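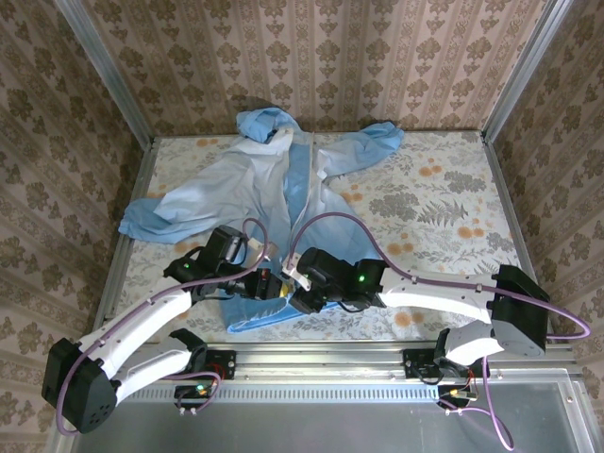 Pale blue, crumpled, sleeves going every which way: folding a long-sleeved top starts with getting it spread out on the table.

Folding Long Sleeves on a Table
Posted by Berenice Meléndez, 6 Jun 2021

I folded on the bed for years and my shirts looked it! A mattress gives under your hands, so every time you smooth one side the other side wrinkles up again. Move to a table and you'll feel the difference with the very first shirt. A patterned top is fine (I love a big leafy print), as long as it's clean and flat.

Getting it flat
Find the collar first and lay it at the far side of the table, away from you. Then pull each sleeve straight out to its own side, holding it by the cuff and not by the middle. Now pinch the bottom hem at both corners and give it a gentle tug toward you - most of the lumps in the body will come right out. Smooth what's left with flat palms, from the center to the edges.

If there's a placket, line that up before anything else. It's the stiffest strip on the whole shirt, and once it runs straight the rest tends to fall in beside it. Do up the top button and one in the middle. I skip the others unless it's going in a suitcase.

The fold
Flip the shirt face down. Bring one side in to the middle of the back, then turn the sleeve down so it lies along the fold. Same on the other side. Fold the bottom up a third, then once more to the collar, and turn it over. Done!

Nightgowns and long tunics need one extra fold at the bottom, or they'll stick out of the pile. Really slippery ones I roll from the hem up after the sleeves are in, and they stay put beautifully in a drawer.

A few odds and ends
Fold cuffs back once before you start if they're bulky.
Soft cotton folds best while it's still a little warm from the dryer, so I do those first and leave the socks for last.
For a stubborn crease, a damp hand and a minute's wait often beats getting the iron out.
I switched to 10 inch wide stacks in January and they fit my shelf two across, with room for sweaters on top. Measure yours before you settle on a width!

Next up: fitted sheets, on the same table.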